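Progress report to Patix, dish handling pilot at the Nalley kitchen
Monday, December 6, 2021
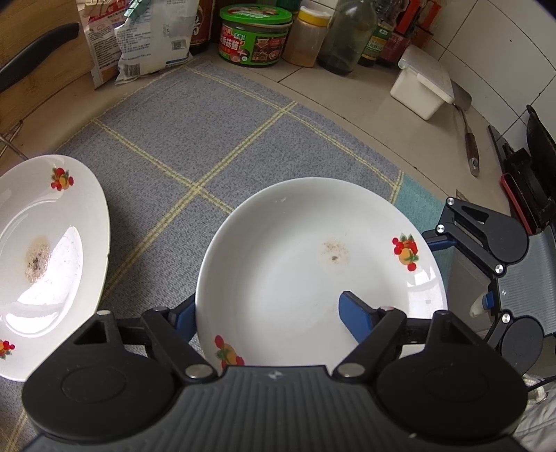 Plate work with the hand-held grippers, fruit-pattern plates on the woven mat.

Hi Jozef,

You asked for something shorter than the October report and with more about the people in it, so I'm leaving the spending table to Jitaru (they'll send it separately) and sticking to what has changed on the floor.

First, the plates. We've now recorded 134 usable runs of the clearing and scraping steps, out of the 400 we promised you by the end of the grant. That's behind schedule and I know it. We lost most of two weeks to a finger pad that kept coming unglued, and then the lunch service got busy and I didn't want to pull people off the line. The new pads came from Kakedari and they've held up so far — fingers crossed!

The grip itself is much better than it was. Glossy rims were our big headache in the fall. We now hold with one pad outside the rim and the other reaching over the inside of the plate, and drops are down to 2 since we switched. Stains are still hard. A brown smear under a strong reflection is easy for a person to spot and easy for the software to miss, so for now every plate gets a look from one of us before it goes in the rack.

Now the people. There are 11 of us on the kitchen staff, and everybody has had a turn with the grippers. The worry back in the fall was hours, and I won't pretend it's gone away. Management has put in writing that no shifts get cut during the pilot, which helped, but folks want to know what happens after it. So do I. If Patix has a view on that I'd love to hear it before the spring schedule goes up.

What I didn't expect was how much the evening crew would have to say. They've been scraping plates for years and they have opinions (strong ones) about which way to turn a plate and when to let go of it. We started writing their tips down and the engineers at Jitaru have used several. I'd like that time paid as training time, and there's a line for it in the revised budget.

One complaint that's fair: the grippers are tiring to hold. Two people got sore wrists, so we've gone to short turns with a swap after each one, and neither has had trouble since. It slows down the recording, but I'd rather be slow.

Still open: the wet floor question by the sink, a second set of chargers, and whether bowls are in or out. My vote is out until we hit the plate target.

Come by when you're in town, Jozef Verschueren is on the visitor list at the front desk already. Afternoons are best, after the lunch rush.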